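Keys are an awkward class of object for a two-armed robot. They are thin, they shine, and a bunch of them seldom lies the same way twice. The Wukell study, run from a flat in Kemstead, asked whether a policy trained on head-camera video alone could learn to find keys in an ordinary room, with no depth sensor fitted.

The team recorded 1,832 short episodes, beginning in May. Each was split into a search phase and a reach phase, and the two were scored apart. Blurred images were kept in the training set – earlier work at Pakzad had filtered them out, and the resulting policy stalled whenever the head turned quickly.
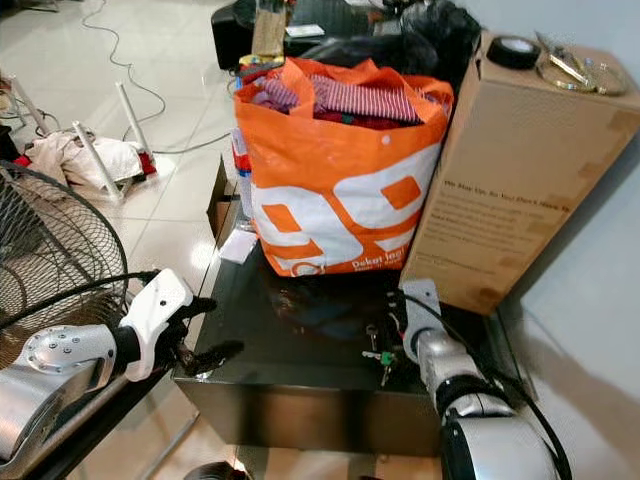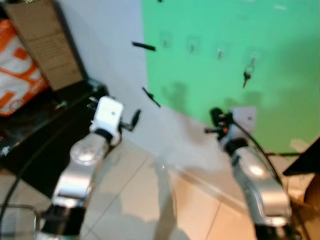

Keys on a dark, reflective top in the first and third views, and a single key on a wall hook in the second. 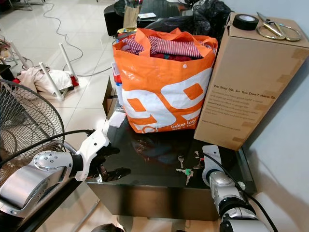 Rallitz, reading an early draft, objected that 59 test runs in one flat say little about other homes, and that a glossy surface should have been compared with a matt one under the same lighting. The authors accept the first point. On the second, they reply that a matt series is planned, with 60 runs per surface.

Search succeeded more often than reach. Most failed reaches ended with the fingers closing too high, an error of up to 7 mm, and reflections account for part of it. With blurred images removed from training, search times rose and the reach error stayed the same.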